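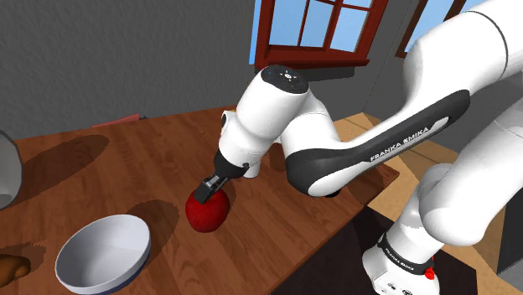
A red apple on the table, October.

Evening, a little after nine. It rained from morning and I stayed inside until four, and so I have at last written to my sister about the orchard. I wrote her two pages and then I saw that most of what I wanted to say was not in them, so I will put it in this diary, where I can be slow.

The orchard is behind Pickering Lane, at the end of Ongate where the buses turn. There are 26 trees, and most of them are older than the houses. When I came to live in this town I walked past it for a whole winter and believed it was a piece of forgotten land. In spring it became white and I understood. Now it is my second autumn of picking there, and my hands know the work better than my tongue knows the words for it. I say "ladder" and "bucket" and "bruise" very well. I still do not say "orchard" well. There is something in the middle of the word that I swallow.

Bradley Sedgwick keeps the key and the notebook. He is a tall man with a low voice and I miss half of what he tells me when there is wind. Yesterday he wanted us to finish the late apples before the rain, and we almost did. We filled 22 crates, and 18 of those were good enough to store. The rest must be cooked or pressed this week. He writes all of it down with a pencil, the row, the tree, how many crates, and if the leaves had spots. I asked him once who reads it. He said that he reads it in January, when he is in a bad mood.

What I wanted to explain to my sister is how one picks an apple. At home in Clososlow our father shook the tree and we children ran under it with a blanket. It was loud and we loved it, but half the fruit was brown by Christmas. In Ongate you take the apple in the palm, you lift it and you turn it a little, and if it is ready it comes. If it does not come you leave it, and you come back some days later. My first week I pulled. I broke many of the small spurs where the next year's flowers should be, and Bradley followed behind me and looked at each one, and he did not say a word until we had tea. Then he showed me a spur on a fallen branch, with the fat bud on it, and put it in my pocket. I have it still on the window shelf. It is completely dry.

I am thinking also about storing, because I made mistakes with it last year and I don't want to repeat them. I put my share in the cupboard beside the heating pipe, all kinds together, and I closed the door. By December they were soft and tasted like a cellar. So, for myself, the rules that I have now:

The early kinds do not keep. Eat them, give them away.
The late kinds go in one layer, stem up, and they should not touch.
Any apple with a hole or a soft place goes to the kitchen the same day.
Look at them every week and smell before looking.

The last one comes from the woman with the green coat who picks the row near the wall. She opens the shed door and stands with her eyes closed, and then she walks to the crate that has the bad apple. I have tried it and I smell only shed. 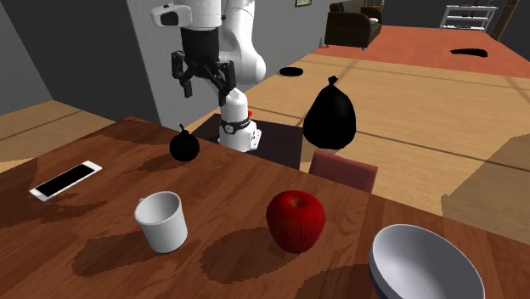
For the cooking ones I have bought a pot at last, a big one with a heavy bottom, from the secondhand shop next to the Kokix office. It was too expensive and I carried it home in my arms like a child. Tonight I made the apple butter of my grandmother, as well as I remember it. She used no sugar and she cooked it outside for a night and a day, with the neighbors taking turns at the paddle. I have an electric stove and one evening. I cut three kilos, put in a cup of water and a piece of cinnamon, and stirred while I listened to the radio. After two hours it was the color of sand. After four it was brown and it began to make those slow bubbles that jump and burn your wrist. I have a red mark from it. The taste is near to hers but thinner. I think she had a sour kind mixed in, small and yellow with a rough skin, and I don't know its name in any language. My sister may know it. I must add it to the letter before I close it.

It is strange which things I miss. I don't miss the house so much. I miss that everybody there knew what to do in October and you did not have to ask. In Ongate people buy their apples in a bag. The company that owns the field next to the orchard offered 3000 for the bottom corner, to make a place for parking, and in the shop I heard two people say that it was a fair price, and one of them lives on Pickering Lane and sees the trees from her kitchen. Bradley has answered no. He told it to me while he was tying a branch, and then he talked about the string, which he thinks is of worse quality now than before. I agreed about the string.

I should write also that I spoke a long time today with the woman in the green coat. I met her at the bus stop at half past four. She asked me how we say "windfall" and I had to tell her that we don't have one word, we say "the ones that fell." She repeated it after me in my language, twice, with great care, and it was almost correct. I was more happy about this than is reasonable.

Tomorrow if it is dry we do the last two trees in the top row and rake the leaves under them. I must take my other gloves, the left one of this pair has a hole at the thumb. I must also ask Bradley if he will graft one tree for me in the spring. He has said that it is easy, but he says the same of the long ladder.

The jars are on a towel by the stove. I counted two lids making their noise and I am waiting for the third before I go to bed.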